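Brosmont winter berthing, a thread. We keep a 15 metre motor cruiser there and I said I'd write up what changed this season, as a few people asked after the last one.

First, the contract. The marina has moved everyone from a seasonal rate to a monthly one with a two-month minimum. If you only want cover until February it works out cheaper. If you stay until spring it costs more than last year.

Shore power is now metered on every pontoon. Last winter it was only the outer two. You load credit at the office or on the post itself, and the post cuts off when the credit runs out. It doesn't send a warning.

I found that out with a dehumidifier. Put on more than you think you need before you leave the boat.

The fuel berth has new hours and is shut over lunch. Diesel only, no petrol. The nearest petrol by water is Sotovik, and you need half tide or better to get in over the sill.

Sotovik is worth knowing for other reasons. The travel hoist is back in use and they'll lift and hold you in the slings for 30 minutes while you look at your anodes. Book ahead, as they only do it at the top of the tide.

We did ours there. Shaft anodes were half gone, the trim tab ones were fine. I changed the lot anyway, as we were paying for the lift.
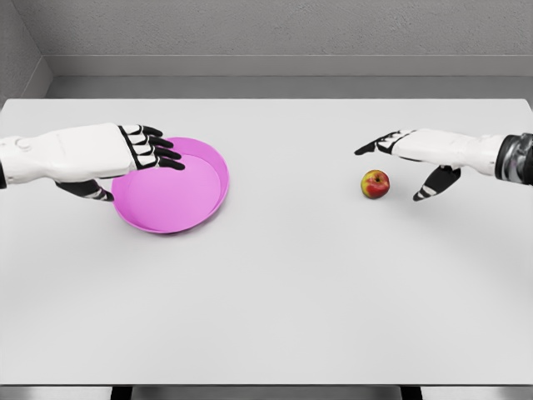 White hand over a pink dish, computer render

Next, lines. The swell at Brosmont comes round the end of the breakwater in a north-westerly and the boats on the middle pontoon surge a lot. We've gone to doubled springs with rubber snubbers, and chafe sleeves where the lines go through the fairleads.

Berth 59, where we are now, is better sheltered than our old one. The trade-off is a long walk with the trolley and a tight turn to get in. I wouldn't try it single-handed with the wind on the beam.

Larkarier are still doing the winterising for most of the boats on our pontoon. We had engines, generator and the fresh water system done. They left a written list of which seacocks were closed and taped a copy to the helm – more useful than the invoice.

Prado, the canvas people, have moved out of the unit behind the chandlery. They still collect from the marina, but you have to take the covers off yourself and leave them at the office with a label on. Ours went in for new zips on the aft deck enclosure.

Showers are open all winter, the laundry isn't. The café does mornings only. There's ice on the gangway early on, and the grit bin is at the top, so get your grit before you go down.

Visitor berths: they do still take visitors in winter, two nights at most, rafted on the hammerhead. Call up before you pass the outer mark. The channel is narrow and the dredger has right of way when it's working.

Last thing, insurance. Our policy wants the boat checked every fortnight while she's laid up afloat, with a note kept of each visit. Check the wording on yours. The marina will do the visits for a fee, but you have to ask for the written record.

That's everything as of 26 December 2024. I'll add the spring rates under this when the office puts them up.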